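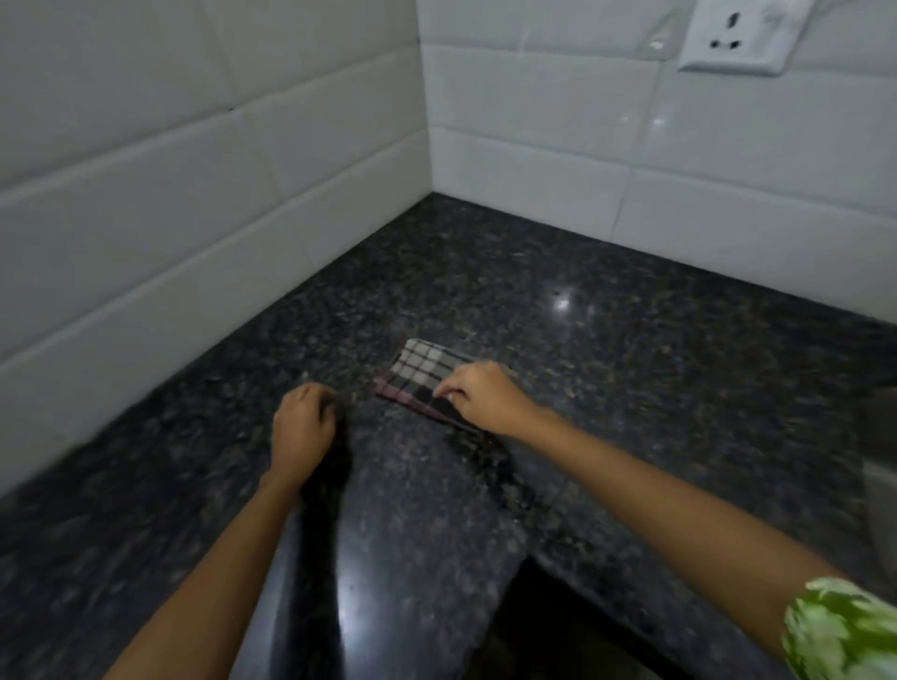 Chapter 3
Comparing Grippers on Flexible Materials

3.1 Scope of the chapter

Chapter 2 treated the grasping of rigid parts, where the pose of the object before contact is a good predictor of its pose after. Fabric offers no such convenience. A folded cloth lying flat on a counter presents an edge a few millimetres high, deforms as soon as it is touched, and may be moved by one hand while it is held down by the other. A gripper that performs well on blocks and cylinders can rank last when the test article is a tea towel.

This chapter sets out a procedure for comparing end effectors on folding, smoothing and wiping tasks. The human hand is taken as the reference case. A person folding a checkered cloth on polished granite will press with curled fingers and keep the thumb tucked along the near edge, and neither action corresponds closely to the opening and closing of a parallel jaw. Section 3.4 returns to this point when contact area is defined.

The reader should be able, by the end of the chapter, to:

specify a test surface, a test cloth and a starting fold;
mount a head-level camera and check its view of both wrists;
run a paired comparison of two grippers on one arm and controller;
report failures by type as well as by total.

3.2 The worked data set

The figures used throughout are drawn from trials run by Nam-gil Ahn and Yi-an Ban on the Hulel bench. Testing began in October and the final log was closed on 23/02/2018. After runs with controller faults were removed, 519 trials remained. Three end effectors were compared: the Winach parallel jaw, the Geum two-finger adaptive gripper, and the Clelitz suction pad with a perforated face. Each was fitted to the same arm through the same wrist flange, and the controller gains were left unchanged between fittings.

That last condition favours the lightest tool. Győri has argued that gains should be retuned for each payload, and the objection is sound where tracking error is the quantity of interest. It matters less for slow contact work, and retuning introduces an operator effect that is difficult to separate from the gripper itself. Problem 2 asks the reader to estimate both.

3.3 Surface and lighting

Surface finish affects the results in two ways. Friction between cloth and counter determines whether the lower layer stays put while the upper layer is lifted. Gloss determines what the camera reports. On dark speckled stone an overhead lamp produces a small, saturated highlight, and a segmentation routine tuned on matte laminate may label it as fabric. Pale squares in a checkered cloth compound the error.

Motion blur is a separate matter. A dark article moved quickly over a dark counter can lose its outline altogether at exposures suited to indoor light. Shorten the exposure and add light before altering the software. Frames in which the outline cannot be recovered are to be marked as such in the log and retained.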